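Reading the label before the colour: a conversation about fabric care

Sajib Siddiqui has been answering garment-care enquiries at Iklow for eight years, and most of his correspondence concerns a small number of recurring faults. Shrinkage accounts for the largest share. Dye transfer is second, followed by what customers describe as "going grey", a term he dislikes.

"It covers at least three separate conditions," he said when we spoke at the firm's office. "There is detergent residue, there is mineral deposit from hard water, and there is actual loss of optical brightener. The treatment for one will do nothing for the others. People add more detergent to all of them."

His first question to anyone who writes in is the hardness of their water. Few know the figure. Many municipal suppliers publish it, and he asks correspondents to look it up before he will comment on dosing. Iklow's own guidance divides water into soft, medium and hard, with a separate dose for each. In soft water, he said, the dose printed on the cap is usually too high for a half load.

"If the rinse water is still foaming at the end of the cycle, the dose was too large. Run a second rinse with nothing added and reduce it next time."

On temperature he is more cautious than the labels. A care label states the maximum a garment will tolerate, and he considers it widely misread as a recommendation. Cotton shirts marked for 60 degrees will, in his experience, come clean at 40 if they are washed within a day or two of wear. Body oils left in the collar for a fortnight are another matter. He pre-treats those with a liquid detergent worked in by hand and left for 28 minutes, a figure he arrived at by trial and has not felt any need to round.

Wool is the subject on which he receives the most distressed letters. The mechanism is felting: the scales on the fibre catch one another under agitation and do not release. Heat and alkaline detergent make it worse, but movement is the main cause. He recommends a neutral detergent, cool water, and no wringing. Spin speed can be kept at 400 rpm for most knits, provided the garment is in a mesh bag and the drum is not overfilled.

"People are frightened of the spin and leave the jumper dripping instead. A saturated jumper on a hanger will grow. The weight of the water does it."

Drying, in his view, receives too little attention. He separates garments into those that can hang and those that must lie flat, and he puts nearly all knitwear in the second group. Woven shirts go on a rack or a hanger while damp, with the collar and placket pulled straight by hand. Done properly, he said, this removes most of the need for ironing. The space between items matters as much as the room temperature; he allows five centimetres. 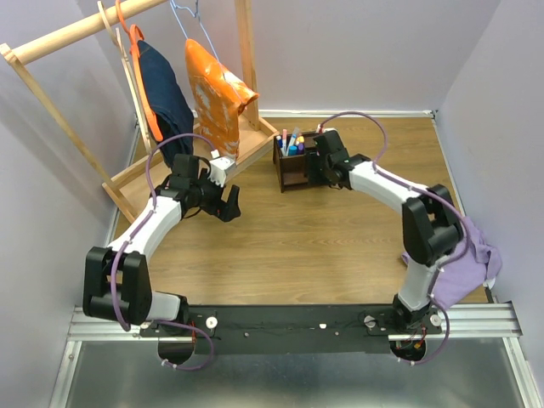 Suvix, the trade newsletter, printed a letter on this point from Paul, disputing the spacing and arguing that moving air does far more than distance. A small fan directed across the garments, the letter said, would dry a closely hung load sooner than a widely spaced one in still air. The writer had weighed towels at intervals and supplied a table.

Siddiqui has read it and does not disagree. "The fan wins. My advice assumes there isn't one. If you have moving air, hang them closer, but don't let the layers touch. Where two layers meet you get a damp patch, and the damp patch is where the smell starts."

The smell is bacterial, he explained, and it returns as soon as the fabric is worn because the organisms survive a cool wash. An oxygen-based bleach at a warm setting will usually deal with it, on fabrics that permit it. Fabric softener makes matters worse by leaving a coating on the fibre. He has stopped recommending softener for towels altogether.

I asked about the Triltance range, the blended cotton and elastane fabrics that Iklow introduced last August. Returns have been modest, he said, and more than half concern loss of stretch at the waistband. He attributes this to tumble drying on high. Elastane degrades with repeated heat, and the damage is cumulative — a garment may look sound for many cycles and then fail within two or three.

The label on that range is being rewritten. The existing symbol permits low heat, and Siddiqui would prefer a line of plain words beneath it saying to dry in the shade. He has submitted the wording and is waiting to hear whether it will fit on the tape.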